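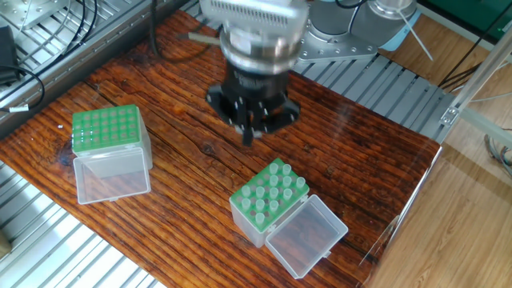
Slide 1 - Tip boxes at the bench: refilling, consolidating, discarding

Introduce self and the Golob group. Mention that Nhung Hoàng wrote the first version of the procedure and that the handout is hers. Talk runs short, questions at the end.

Two boxes are open on the table, lids laid flat. The left rack is empty. The right rack has tips standing in it and a few empty holes near the front corner. Leave the slide up while people sit down, then ask which box they would reach for and what they would do with the other one. Wait for answers. Most rooms split between "refill it" and "put it back on the shelf."

Slide 2 - What we counted

In June we went through the shelves in both wet labs at Kestitz. 184 boxes in total. Nearly a third were partly used and closed, with no mark to say so. A partly used box with its lid shut looks full from a yard away, and people open it in the middle of a plate.

Do not read the table aloud. Point to the bottom row only.

Slide 3 - Terms

Rack: the perforated insert that holds the tips. Body: the part under it. Lid: hinged on these boxes, separate on some others. Say these once and then stick to them. Last time I used "tray" for two different parts and lost the back row.

Slide 4 - Opening

Set the box on the table before opening. Swing the lid all the way back until it lies flat. A lid left standing half open gets caught by a sleeve and takes the box with it. Lid goes away from the working hand.

Keep open boxes apart. If the lid of one reaches the next box, they are too close.

Slide 5 - Taking tips

Start at one corner and work along the row. Finish the row. Tips taken from the middle leave gaps that a multichannel cannot use, and the remainder ends up in the single-channel pile whether we want it there or not.

Someone will ask about staggered loading. It is fine for single-channel work. For multichannel, load complete rows.

Slide 6 - Consolidating

Rule at Kestitz: same tip size, same lot, same sterility status, or no consolidation. Filter tips are never moved between boxes. Non-sterile tips may be moved with clean gloves, held by the upper end.

Dušan Obradović objected to the lot rule at the internal review. His point was that for routine dilutions the lot makes no difference. We kept the rule for simplicity. Give his view fairly, he may be in the room.

Slide 7 - Empty racks

An empty rack goes to the refill bin with its body and lid attached. Do not pull the rack out. Loose racks from the old Nuvanis order do not seat properly in the newer bodies, and we threw away a whole drawer of them for that reason.

Maximum 5 refill cycles, one pen stroke on the body for each. After that, discard.

Slide 8 - Labels

Form 2084 is the shelf label. It has 3 fields: size, opened on, initials. If the Fustusness people ask, the label file is theirs to copy - the template is on the shared drive.

Skip this slide if running late.

Slide 9 - Open points

Autoclaving of refilled boxes: lid position still not agreed between the two labs. Storage of opened boxes overnight: same.

Return to slide 1 for questions.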